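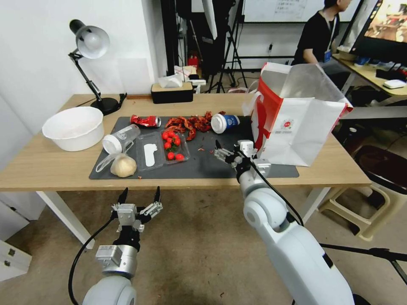
Trerkgate, Tue 28 March – Craft supply shop Molliro will open its spring sewing challenge for handmade felt animals on Saturday. Entries must be sewn mainly by hand, from any pattern or none, and stand no taller than 4 inches. Color is up to the maker, from plain gray to the dark red of dried chili peppers heaped on a mat. Yarn, buttons and embroidery floss are all allowed. Glue is not.

The first 195 people to sign up will get a free starter kit with felt squares, needles and stuffing. Sign-up is at the shop counter or by mail.

"Last year we had a lot of rabbits," said Pushpa Kanaujia, who runs the shop. "I would like to see a few more fish."

Ntombi Hlongwane and Sérgio Mendes will judge. The top prize is a $400 credit for fabric and thread, and four runners-up will receive a Lavus sewing box. Winners will be named in June – entries can be collected from the shop after that.

Contact: Oanh Hoàng, Molliro, Trerkgate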